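Speaker notes: Planning the equipment budget for hand-held gripper units
Wirnel site, operations planning session, 2021-12-09

Slide 1. Title
Give the title and the scope. The talk covers purchase, spares and replacement planning for hand-held gripper units. It does not cover the arms. Arm leases are handled under the Gosance contract and have their own review in April.
Ask for questions at the end of each section. The finance people will want to stop on slide 5.

Slide 2. What we are asking for
Request is 12 hand-held units, purchased in two lots of 6.
First lot goes to the Wirnel floor. Second lot is held until the first has passed acceptance and the spares usage figures are in.
State clearly that the second lot is a commitment in the plan and not yet a purchase order. Last year these were mixed up in the summary sheet and the money was reserved twice.

Slide 3. What counts as one unit
The quote from Tian lists the gripper body, fingers, camera mount and cable as separate lines. The quote from Flotard gives one line for the full assembly. The two totals can't be compared as printed.
For planning, one unit means: body, one pair of fingers, camera, mount, cable, storage card and carry case.
Chargers are shared and go under bench equipment. Do not let them creep back into the unit price.
If someone asks about software: no license cost per unit in either quote. Storage is a separate budget line, see slide 7.

Slide 4. Wear parts
Fingers are a consumable. Budget them as a consumable and keep them off the asset register.
Edges and corners take the contact when a unit is set down or touches a hard floor. Chips along the edge matter when they reach the gripping face. Chips elsewhere are logged and the part stays in service.
Pads are replaced when the surface no longer holds the test block. Screws are replaced with the fingers, every time. Used screws go in the scrap bin and do not go back in the kit.
Plan figure is 80 finger pairs for the first year across both lots. This includes the pairs fitted at delivery.
Explain how the number was reached: inspection log from the trial period, scaled to planned hours, plus a reserve for the training weeks. Wear during training was higher than in regular use. Operators were still learning the approach height.

Slide 5. Purchase or rental
Show the table. Read only the bottom row aloud.
Rental is cheaper if the program ends within the first year. Purchase is cheaper after that. The program is approved past the first year, so the recommendation is to purchase.
Rental terms from Flotard exclude finger damage. Point this out before finance does. It moves the spares cost back to us in both cases.
Tian offers a price hold on the second lot if both lots are named in the same order with separate release dates. Purchasing has confirmed that our order form allows this.

Slide 6. Acceptance
Each unit is checked on arrival. Open and close over full travel. Check that both fingers are seated square to each other. Check that the camera view includes both fingertips. Record the serial number against the case number.
Allow 5 working days for the lot. The supplier's return window starts at delivery, so boxes left in receiving use up our time. Receiving has been asked to call the floor the same day.
A unit that fails any check goes back complete, in its case. No part swaps between units before acceptance. We did this during the trial and could not establish afterward which body had the fault.

Slide 7. Floor and storage costs
Work surface: the tiled area is used as it is. No floor covering is in the budget. Matting was priced and removed from this version.
Lighting: existing ceiling lights. Two replacement fixtures are listed under building maintenance, outside this request.
Data storage: one shared server, already purchased. Extra disks are planned for the second lot only. If the second lot slips, the disks slip with it. Same release date, same approval.

Slide 8. Open items
Final shipping cost from Tian. The current figure is for a single delivery, and we have asked for two.
Insurance category for portable equipment used away from the bench.
Who signs for finger stock when the cabinet is moved. Proposal is the shift lead. Needs a decision today if possible.
Leave this slide up during questions. Skip the backup slides unless the rental table is challenged.

Slide 9. Closing slide, unit in use
Leave on screen while the room clears. Repeat the date for comments on the draft plan and where the file is kept.
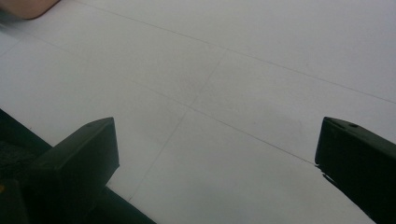

Slide 9: Gripper fingers over the tiled floor, nothing between them.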